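Hotolum Household Words

Data card, version 2

Summary

Hotolum is a list of everyday names for things kept in kitchens, hallways and home offices, collected from people who speak English at home alongside at least one other language. It was put together to study how the same object gets different names from one household to the next. A cup with a lid might be a tumbler, a travel mug, a flask or just "my cup", and the list keeps all of these.

The word list is maintained by Loubna Alaoui. Brahim Benkirane wrote the cleaning scripts and the spelling rules.

What is in the release

words.csv: one row per answer
prompts.csv: the short written prompts people answered
households.csv: one row per household, with languages spoken and region
spelling_notes.txt: decisions on variant spellings

There are 200 prompts and 48 households. Each household answered every prompt, though an answer can be blank.

Columns in words.csv

household_id: matches households.csv
prompt_id: matches prompts.csv
answer_raw: what the person typed, unchanged
answer_clean: lower case, outer spaces removed, spelling fixed where the notes allow it
language: en, or mixed if part of the answer is in another language
second_choice: another name the person also uses, often blank

How answers were collected

Prompts were written as plain definitions, such as "the thing you drain pasta in" or "a tall cup that keeps a drink warm". Early tests used the word "container" too often and people copied it back into their answers. Those prompts were rewritten before the main round, which ran through July.

One adult filled in the form for each household. They were asked to give the word they would use when talking to someone they live with. Asking for the correct word gave flatter results in the tests.

Cleaning

Blank answers are kept as empty strings. Brand names used as common words are left in answer_clean. Plurals are not reduced, so "scissors" and "scissor" are separate entries. If an answer held several words split by a slash, the first went to answer_clean and the second to second_choice. Anything after that is only in answer_raw.

Words for drinking vessels gave the most trouble. Prompt 2 collected "tumbler", "thermos", "beaker" and several family words that we did not try to merge.
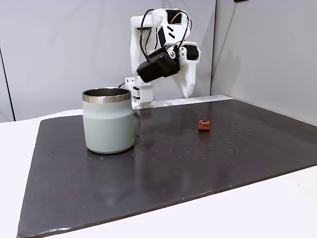
Figure: Insulated tumbler, pale green with a steel rim.

Known problems

Regions are uneven. Most households in the file come from the Urnard area, and rural homes are thin on the ground.

The form did not ask for age. Some differences that look regional may come from age instead.

The language column was filled in by hand and has mistakes, mainly for loanwords that are now ordinary English.

Do not use the file to guess where a person comes from. The sample is too small for that.

Changes from version 1

Fixed doubled rows left over from a bad join.
Added second_choice.
Renamed answer to answer_raw.
Removed free-text comments, which sometimes held family names.

Citing

Please cite as: Alaoui and Benkirane, Hotolum Household Words, version 2. Send corrections with the household_id and prompt_id so the row can be found.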